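Notes > Robotics > Opinion
Search this site Go
May - by Sebastian Matei

Papers on simulated grasping like to report one number. The Nirard paper reports 3,971 trials and a single success rate, and I think that rate tells us very little.

Vasilică Zamfir and I reran the method at Drarach, again in simulation. We changed 23 settings, mostly light and camera angle. In 12 of them the score fell hard.

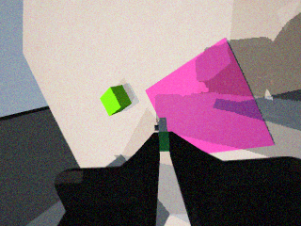

View past the gripper fingers, with the green cube and the translucent magenta panel.

A close view like this is all the policy gets. A tilt of the camera changes most of what it has to work with - and the paper holds the tilt fixed.
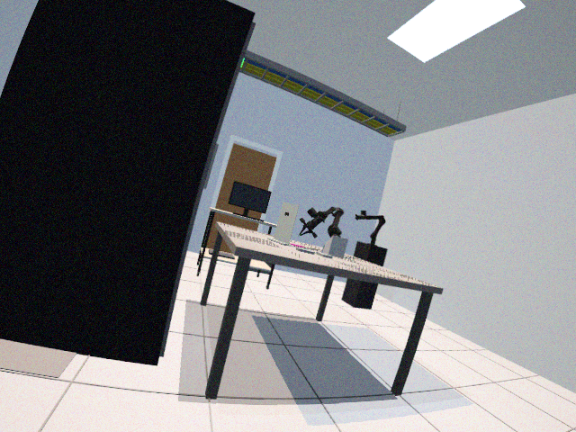

The simulated room, with the arm mounted on the large table.

The room model is fine. I have no complaint about the arm or the table either. My complaint is with the averaging. A table of results per setting would take up half a page, and readers could see where the method breaks. Reviewers should ask for it before they ask for more trials.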